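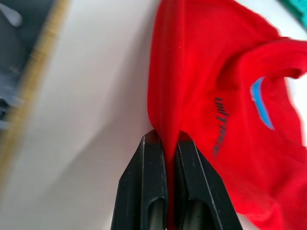 Red cotton T-shirt on a white tabletop.

Flunside Clothing Reuse Scheme
Progress report to the Nordin Fund
Reporting period: March to Sep 30, 2026

The scheme collects unwanted clothing from households in Flunside and passes it on through the two community shops. During the period 43 families were referred to us for school and winter clothing, and all received at least one full set. Demand for children's coats exceeded supply from July onwards.
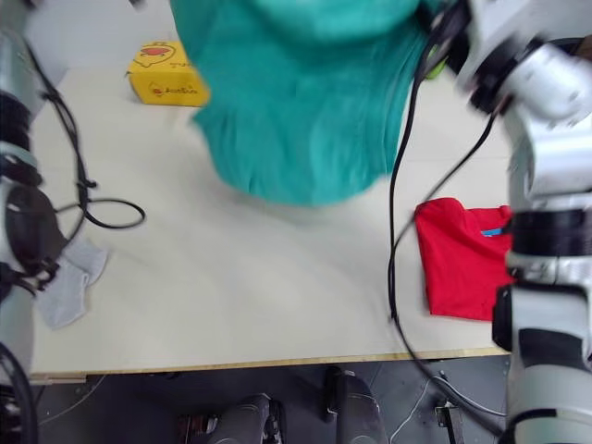 A teal-green garment above the table.

Expenditure remains within the approved budget. The grant of £3,000 for shelving and rails has been spent in full and receipts are attached at Annex A. Delivery of the rails by Gredex was four weeks late – the Irkudent shop therefore opened with temporary fittings.

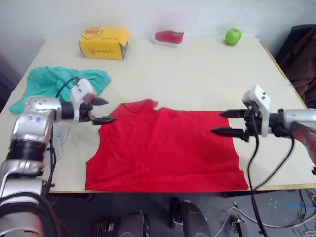

Donation standards were revised in June after both shops reported too many items unfit for sale. Households are now asked to check seams, zips and cuffs before bringing clothing in. Tops should be laid out flat, as with the red short-sleeved shirt shown, with the collar at the far edge of the table and the hem at the near edge, so that stains and thin patches can be found before folding. The leaflet is being reprinted with larger type.

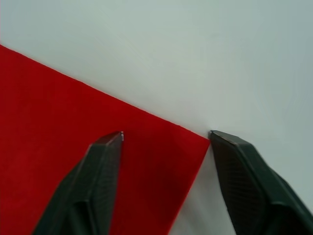 Red material on a pale surface.

In the next period we intend to extend opening hours at Irkudent and agree a new lease for the Flunside store room. The present lease ends in March. We request the Fund's consent to carry forward the unspent travel allowance.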